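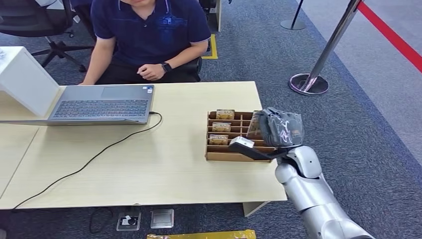 Our project looked at how long office workers at Briston stay seated without a break, and whether a simple reminder changes that. Carmela Figueroa and I started in April, after reading that most studies on sitting rely on people guessing their own hours. A typical workspace in our study was a light wooden table with an open laptop on it, and some people, like the man in the navy polo, already wore a smartwatch. We did not use data from personal watches. Each person wore a small sensor on the thigh, which tells sitting from standing better than anything worn on the wrist.

Method

Baltasar Marín helped us recruit staff from two floors, Praltden and Bekton. Each person wore the sensor for two work weeks. In the first week they worked as usual. In the second week a message came up on their computer after every 45 minutes of sitting. We left out any day with less than six hours of wear time. That gave us 703 hours of usable recordings.

We also asked each person to write down at the end of the day how long they thought they had been seated.

Results

In the first week the average time seated was 330 minutes a day. The longest single stretch without standing was about 90 minutes, on Praltden, right after lunch. In the second week the average dropped to 301 minutes. Most of the change came in the morning. By 3 p.m. people were closing the message and staying where they were.

The written guesses were low on both floors — often by an hour or more. Soledad Salcedo, our adviser, had warned us about this.

Problems

The sensor clips slipped on some fabrics and we lost two full days on Bekton. We switched to an elastic band, which held. Our sample was also small, and everyone in it had agreed to take part, so they may have been more interested in moving than other staff.

Further work

Kyrylo Dmytriv wants to repeat the second week with a longer gap between messages. We would also like to follow people for a full term to see if the morning change lasts.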